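Wrist cam demos: how much clutter is too much?
Posted in: Data Collection and Teleop

gripnotes
14 August 2021
I'm putting together a pick set for the Tirnico arm, all hand tools, all teleoperated. We have 1,896 episodes so far, and most of the July ones are a single tool lying by itself. The policy trained on those does fine until tools touch each other, and then it grabs between handles and gets nothing.

So now I'm recording screwdrivers bunched up in a white bin, butt ends up. It's slow going! I'm also wondering if I should clean the table first or leave it speckled.

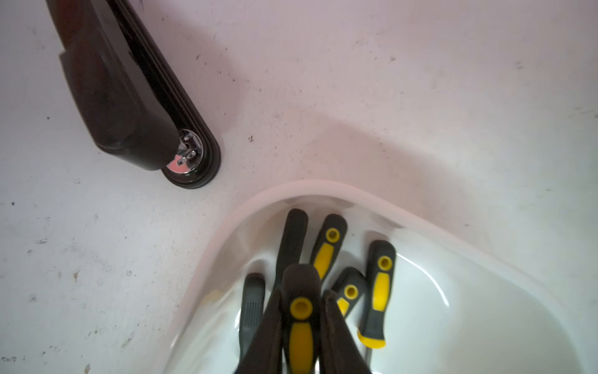 Wrist view at the grasp, black and yellow handle between the fingertips.

My plan is 300 of these, then retrain. Too many? Too few?

halas_bench
Are you on the Halás controller or the old one? Either way, don't clean the table. Specks and scuffs are what it'll see later on. I scrubbed ours in Vullville and the next model got confused by a coffee ring.

Dornden44
I'd disagree with that. If every episode has the same marks in the same spots, the model can use them as landmarks. Wipe it down, or at least move the bin between takes.

gripnotes
Moving the bin I can do. I've been lazy about it — it stays put for a whole batch.

isalinas
Ivana Salinas here, I label for a similar set. My bigger worry is the handles. You've got several black and yellow ones that look a lot alike, so which one is the target? If the operator just takes whatever is closest, say so in the task text. We had 2 people recording with 2 different habits and the labels were a mess.

Dornden44
Seconding that. And go for the all-black ones sometimes too, or it'll learn "find yellow."

gripnotes
Ouch, yeah, I've been favoring the yellow. Okay, I'll write the target into each prompt and redo the last batch. Still leaving the table dirty though, sorry Dornden.

halas_bench
Ha. Post the grasp numbers when you retrain, please.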